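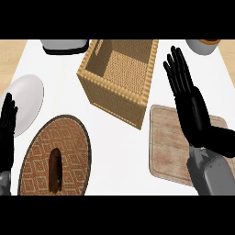 A reply under my last entry in the shared notebook asks why we keep fussing over the pick task when the success number has gone up every time anyone retrained, and whether we could please freeze the policy and start on the poster. I don't want to freeze it. Reasons below, plus what got done today, which was less than planned.

2019-12-09, Prarwood robotics project lab, two-arm table task

Task as it stands: brown object starts on the placemat, ends in the basket, either hand may do it. Plate, cutting board and the gray stuff at the far edge are distractors. Everything so far is in Plivau. The Zamora showcase wants a sim result and a hardware result, same policy, and we have zero minutes on hardware.

The number people are quoting is from the overnight batch, 2000 episodes on the Lemon checkpoint. I have no quarrel with the count. I have a quarrel with what the script calls a success. I read it properly this morning (should have done that in the fall). It checks whether the center of the object is inside the basket's bounding box at any step. Any step. So an object that passes over the rim and comes down on the table on the other side gets full marks. The box is also aligned to the world axes and the basket sits at an angle to them, so there is a wedge of bare table at each corner that counts as basket.

Went through the logs and pulled every success where the object's final position was outside the real walls. There are 141. Some of those are near misses that I would be willing to argue about. Most aren't. In the worst ones the hand swipes the object across the table, it clips a corner wedge and keeps going.

141 in 2000 doesn't sink the project. What bothers me is that I don't know how those are spread over checkpoints. If the policy was picked on this score, then it was picked partly for being good at swiping, and each retrain could have pushed it a bit further that way. That would look exactly like a number that goes up every time. I can't show it yet. Nobody can show the opposite either, and the poster draft currently says "reliable bimanual pick and place" in large type.

Second complaint, the word bimanual. I watched replays for most of the early afternoon and the left hand does very little. It drifts to the plate side, stays there, and the right hand does the reaching. When the object is spawned on the left half of the mat the right arm still goes for it and ends up at full stretch with the wrist in a pose I would not want to try on a real arm. Possibly the demos did that: they were recorded by people who are mostly right-handed and in a hurry. Not checked. Somebody should go through the demo folder and tag which hand makes first contact.

Third, and this is an old one, contact. Object friction is still set to the value from the Plivau sample project. We never measured anything. With that value the fingers can hold on with two fingertips at angles that look silly to me. I lowered it by hand, ran a short batch, and the object came out of the grip during the lift often enough that I stopped writing it down. Not a fair test, I had the old seed list loaded and only noticed afterward. Do it again before quoting it to anybody. I'm including it here so that I can't pretend later I didn't see it.

What I changed today:

Success check now uses the final position, after the object has stopped moving, against the inner walls of the basket in the basket's own frame. The old check is still in there under its old name so that old plots can be reproduced. Please don't use it for new ones.

Added a settle time before scoring. Batches take longer. Sorry.

Added a column for which hand touched the object first, and one for whether the hand hit the basket. The second column has a bug, it fires on the table too. Leave it alone until I fix it.

Spawn range: the object was always placed near the middle of the placemat, lying the same way. Widened to the whole mat with free rotation. I expect the score to fall, and I'd like us to agree before the rerun that a fall is acceptable, so we don't have the argument afterward with the number on the screen.

What I did not change: lighting, camera pose, table color. All still at one setting each. The table is plain white and the object is brown, and I suspect a policy could do decently by finding the darkest blob on the mat. Our lab table is a scratched gray. I was told in the meeting that we'd "randomize it later." December is later.

Tonight: 400 episodes with the new check, the old spawn range, Lemon unchanged. That separates the effect of the scoring from the effect of the spawn. Then another 400 with the wide spawn. Same seeds for both, list saved next to the config. If the job dies overnight, restart from the beginning and don't stitch the halves together -- we did that once and the seeds overlapped.

On freezing. Fine, freeze something, I see the point about the poster. But freeze it after tonight's runs, and put the new number on it even if it's uglier. I would also take "bimanual" out of the title until the left hand earns it. "Two-arm setup" is true and nobody at Zamora will ask us to prove it.

On hardware. The suggestion that we can do the real runs in one afternoon at the end is, to me, the weakest part of the plan. We have 2 booked slots on the arms and the first will go to calibration whatever we tell ourselves. I'd rather spend it on friction and on checking that the stretched right-arm pose can be reached at all, and show three honest grasps than a plot from Plivau with a photo of a robot beside it.

In fairness, going the other way: in the replays where the object starts in the middle of the mat, the grasps are decent. The hand closes at a sensible moment, the lift is slow, the release is over the basket. I watched a lot of these hoping to find a trick and didn't find one. So something was learned. I only want to know how much.

Open:
-- tag demos by first-contact hand
-- fix the basket contact column
-- measure friction on the real object, whatever we decide that is (the asset folder has no notes on it)
-- rerun the low-friction batch with clean seeds
-- poster title
-- check the disk before leaving, it was nearly full at lunch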